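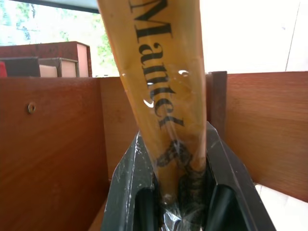

Sitthichai Coastal Council
Foreshore and Marine Environment Panel
Minutes of the meeting held on 2020-11-02, Council Offices, Gumberg

Chair: Cllr Orysia Melnychuk
Present: five members of the Panel, the Foreshore Manager and the Minutes Clerk
Apologies: the Harbour Officer

1. Declarations of interest
The Chair declared that she holds a mooring at Davard and would not vote on item 5. There were no other declarations.

2. Minutes of the previous meeting
The minutes of the July meeting were agreed as a correct record, subject to the spelling of "Jendus" being put right in item 4.

3. Dogs and nesting shorebirds, Jendus Spit
The Foreshore Manager presented his report on the seasonal dog rules at Jendus Spit. The Panel had asked in July for public views on whether the closed area should be extended to the northern car park. The Council received 3,211 responses by the closing date. A majority supported an extension in some form, but opinion among residents of Gumberg was more evenly divided.

Members discussed the report at length. It was noted that the present boundary follows a fence line which has been buried by sand in two places, and that dog owners cannot reasonably be expected to know where it runs. One member said that signs had been promised last year and had not appeared. The Foreshore Manager accepted this and said that the order had been held back while the wording was under review.

A member asked whether fines had been issued during the last nesting season. The Foreshore Manager replied that rangers had given verbal warnings only - the by-law in its present form does not allow a fixed penalty on the spit itself.

Resolved:
(a) That the closed area be extended to the northern car park for the nesting season, for a trial period of three years.
(b) That new signs be in place before the closure begins.
(c) That the Council's solicitor advise on amending the by-law.
The resolution was carried by four votes to one. The member voting against asked for it to be recorded that he supported (b) and (c).

4. Lost fishing line and tackle
The Panel received a written update on the line collection bins. The bin at the Gumberg jetty is in regular use. The bin at the western rocks was damaged in high seas and has been removed. Members agreed that a replacement should be fixed further back from the water, at the top of the steps.
Action: Foreshore Manager

5. Seagrass and moorings at Davard
The Deputy Chair took the chair for this item. The Foreshore Manager reported that the survey of seagrass beds was complete but that the written findings had not been received. Some members expressed concern at the delay. It was agreed to defer the item, and that no new mooring licences be granted at Davard in the meantime.
Action: Foreshore Manager to circulate the findings on receipt

The Chair resumed the chair.

6. Correspondence
A letter was noted from a Gumberg resident about vehicles being driven on the beach at low tide. The Clerk is to reply, giving the permit conditions.

7. Any other business
None.

8. Next meeting
To be notified by the Clerk. Items for the agenda should be sent in writing.

Signed as a correct record: ........................ Chair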